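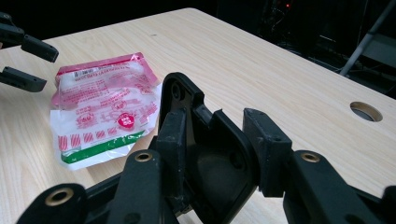
Tassanee Yimyam had one question before she would sign anything, and it was about wrappers. Could the thing be taught to deal with empty film bags, the crackly kind that fold over on themselves and never sit the same way twice? Boxes she could already get handled. Cups too. It was the soft stuff holding up her sorting benches, and every demo she had been shown used a wooden block.

Pluvano took that question away and the result is on sale from today.

FOR IMMEDIATE RELEASE
22 March 2023

Pluvano launches Jisine two-hand teaching kit for soft and crumpled packaging

Pluvano today opened orders for Jisine, a pair of hand-held grippers that lets packing and sorting staff record a task by doing it, at their own table, with no robot in the room. The recordings then go to train a robot arm fitted with matching fingers. First units ship to customers on the January waiting list, general orders after that.

Each gripper is held in the hand and squeezed to close. Black plastic body, linkage arms underneath, brass bushings at the pivots, flat finger pads that swap out with one screw. A camera rides on the grip and sees what the fingers see. Two hands, so one can pin a bag while the other goes looking for an edge, same as a person would.

"Everyone sells you a robot first and then asks what you want it to do," said Ekkachai Nilsuwan of Pluvano. "We wanted the people on the line to start on the first morning. You pick the grippers up, you do your job a bit slower than normal, you put them down again. The arm can come later, or it can be an arm you already own."

Why film packaging

Clear printed film is hard on automation. It lets light through in one place and throws it back in another. Printing bends with the folds so a barcode is readable one minute and gone the next. Suction cups leak on wrinkles. And a flattened bag on a smooth tabletop has very little to grab, you have to slide a finger under it or pinch up a fold.

People do this without thinking, and writing it down as rules is slow going. Jisine records it instead: finger opening, hand position, and the view from each grip, all on one clock.

What the trial site found

Jisine was tried over the winter at Ruangrit, a sorting and repacking shop which handles returned snack and household goods. Staff there recorded 3,000 short demonstrations on film bags, pouches and wraps. Ruangrit put 27 people through the kit, most of them with no background in robotics at all.

"I held it wrong for the first hour," said Yupin Wannasri, bench lead at Ruangrit. "Too tight. You don't need to squeeze hard, the pads do it. After lunch I was fine. My wrist was tired by the end though and I told them so."

Pluvano has since trimmed the handle and moved the battery lower. Wrist straps now come in the box. The company still recommends short sessions with a change of hands, and the quick start card says so in large type.

Not everything went well at Ruangrit. Very thin cling wrap remains a problem and is not on the supported materials list. Neither are wet bags. Early finger pads wore smooth faster than planned and picked up dust, which cost grip, and the shipping pads use a harder compound with a wipe-clean face. Scuffs on the body are normal and do not effect the recording.

"I'd rather have a list of what it can't do than a nice video," said Lertchai Siriwan, who ran the trial for Ruangrit. "They gave us the list. We added two things to it."

In the box

Two Jisine hand grippers, left and right
Two grip cameras, fitted and calibrated
Four pairs of finger pads, flat and angled
Spare bushings and pad screws, one driver
Charging dock and cables
Wrist straps, two sizes
Recording software, one year license
Quick start card and printed guide

Matching robot fingers are sold seperately, with mounting plates for the Nedex arm and for most common small arms. A fit list is available from the sales desk. Customers who use another arm can send a flange drawing and Pluvano will quote for a plate.

Setup

Any plain steady table will do. No markers or tape on the surface, no fixed cameras overhead. Good even light helps but the software copes with shine on wood and on plastic film, within reason. Background clutter fine. Dark background also fine. Turn both grippers on, tap the fingertips together once to sync, start working.

A session with 100 good demonstrations is enough for a first check on a simple pick. Harder work, like flattening a bag and turning it logo side up, takes more. The software flags bad takes as they happen so they can be thrown out on the spot, this was the most requested change from the trial and it is in the shipping version.

Recordings stay on the customer's own drive unless they choose the training service. Customers may train with their own tools too, the file format is open and documented.

Service and support

For shops with no robotics staff Pluvano offers a training service. Send the recordings, get back a working skill for your arm plus a report on where it fails. The service team is led by Chalerm Suwannarat.

"Send us the ugly ones," Suwannarat said. "The bag that's half under another bag, the one with the seal torn. If all we get is neat bags we'll build you something that only works on neat bags."

Replacement pads and bushings are stocked, and customers can change them with the supplied driver. The linkage carries a one year warranty. Pads are a wear item and are not covered.

Availability

Orders open today through Pluvano sales and through Nedex resellers. The first production run is 248 kits. Loan kits can be booked for two weeks by shops that want to try their own materials first, deposit required, refunded on return. Pricing on request, with a reduced rate for schools and training centers.

Yimyam has booked a loan kit for her own benches.

Press contact

Pluvano press desk. Photos, spec sheet and supported materials list on request. Interviews with the trial team can be arranged thru the same desk, please give us a couple days notice.

Ends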